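Ticket: left arm lags when teleoperating the fold task
Opened by: Najwa Boutros
Status: waiting on parts

Najwa, 9:40 am: Left follower trails my hand by 45 ms, then catches up all at once, like a dog remembering dinner. Right arm behaves. Lost 14 demos.

Kamarul, 10:15 am: Swapped the leader cables. Fault stayed on the left. Please don't coil the spare around the base again.

Najwa, 11:05 am: Wasn't me. Recalibrated, dropped the command rate, tried the red cloth at half my usual speed.

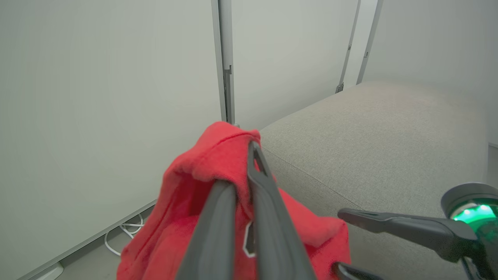 Lag is still there at half speed, only now I have time to admire it. Logs attached.

Kamarul, 1:30 pm: Left motor bus is dropping packets. New board ordered from Brotgate. Leave those 14 demos out of training, or the policy will learn to dither too.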